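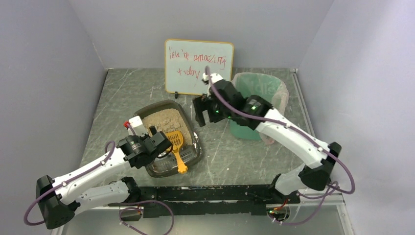
A small whiteboard reading "ink is amazing today" stands against the back wall, beside a green trash bin.

A claim that the snack maker Heitmann uses ground insect shell as a filler in its Tumby crackers has spread again on messaging apps since January. The company denied it in a written statement. Food chemist Sabine Kohlhase tested 40 packs bought in regular stores and found no chitin above the detection limit of her method.

The posts cite a lab report with the number 274. Trisance, the lab named on the report, told us that its file under that number concerns a moisture test on rice flour. The version shared online has a different second page, set in another typeface. 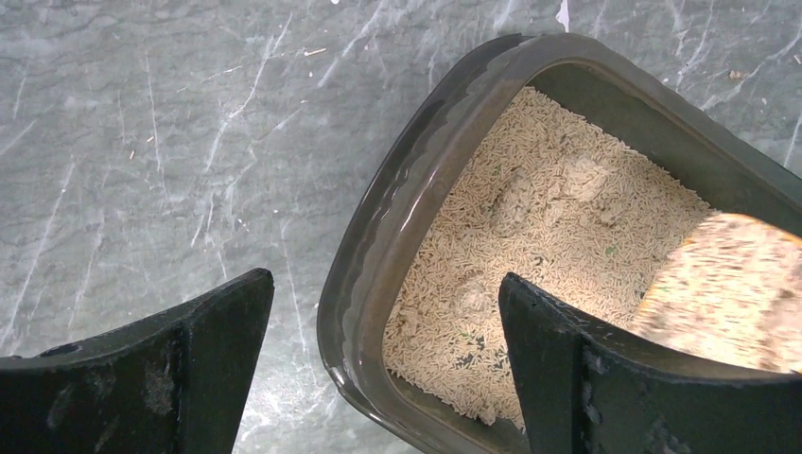
Kohlhase ground each sample, removed fat and protein, and treated the residue with acid at 80 degrees Celsius for 3 hours. Chitin releases glucosamine under these conditions, and the amount can then be measured. Control samples spiked with cricket powder gave a clear signal - plain wheat crackers did not.

Insect ingredients are legal in some markets but must appear on the label. Bastian Eichhorn, a labeling consultant, said the Tumby ingredient list names wheat flour, sunflower oil, salt and yeast. Heitmann has asked two platforms to remove the altered report. One copy was still online at 4 p.m.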